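Storing and Using Powdered Fillers, Plasters and Dry Adhesives

Workshop notes, Brakholm Tool Library
Compiled by Hrefna Frandsen

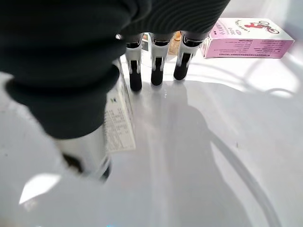

A white cylindrical container.

Most powdered products used in a home workshop set by reacting with water. Gypsum plaster, cement-based patching compound, casein glue and powdered wood filler all begin to age once the original bag is opened. Damp air is enough to start the process. The notes below cover storage, checking, measuring and mixing.

Containers

Use a rigid container with a screw lid and a gasket. Snap lids lose their seal after repeated opening, particularly when powder collects in the groove. Wipe the rim and the thread with a dry brush before closing. A damp cloth leaves enough moisture to form a crust under the lid.

Fill to within a finger's width of the top. A half-empty container holds a large volume of air, and that air is exchanged every time the lid comes off. When the level drops below half, move the contents to a smaller container.

Do not mix old powder with new. The older material contains partly reacted grains that shorten the working time of the whole batch.

Labeling

Write the product name, the opening date and the mixing ratio on the body of the container, never on the lid. Lids get swapped. Cut the instruction panel from the original bag, fold it, and tape it to the outside under clear packing tape.

Location

Keep powders off concrete floors. A shelf on an inside wall is preferable to one on an outside wall, where temperature swings cause condensation. The cabinet under a sink is unsuitable for anything that sets with water.

Silica gel packets are useful in small containers. Tape them to the underside of the lid so that they do not end up in the mix. Indicating types change color when saturated. Follow the maker's directions for drying them, as temperature limits differ.

Checking old powder

Take a spoonful from the middle of the container and press it between two sheets of paper. Fine, even powder is usable. Soft lumps that break under light pressure can be sieved out, and the remainder kept for rough work. Hard lumps mean the material has reacted and should be discarded.

If in doubt, mix a test patch on a scrap of drywall. Note the time at mixing and the time at which a fingernail no longer marks the surface. Aksel Zoëga tested a container of gypsum plaster opened the previous September and found that it stiffened before it could be spread. The entire container was thrown out.

Measuring

Weigh powders. A scoop of settled plaster can hold far more than a scoop of freshly shaken plaster. A kitchen scale reading in single grams is adequate, with the pan covered by a plastic bag.

For small repairs, 200 grams of powder is a convenient batch. If the label gives a ratio by volume, measure it out once, weigh both parts, and write the weights on the container.

Mixing

1. Put clean, cool water in a flexible bowl.
2. Sift the powder into the water. Water poured onto powder leaves dry pockets at the bottom.
3. Let it stand until the surface darkens.
4. Stir slowly, scraping the sides. Fast stirring brings in air, which shows up later as pinholes.
5. Use the batch at once. Do not add water after it begins to thicken.

Clean the bowl completely between batches. Set residue speeds up the next mix. With a flexible bowl, let the remains harden and flex them out into the trash. Do not rinse plaster into a drain.

Dust

Open containers slowly and keep the scoop low. Wear a dust mask rated for fine particles when emptying a bag. Cement-based products also irritate skin and eyes, so gloves and safety glasses are required. Vacuum spills with a fine-dust filter fitted; dry sweeping puts the powder back into the air.

Corrections to these notes can be left at the front desk for Defne Canpolat.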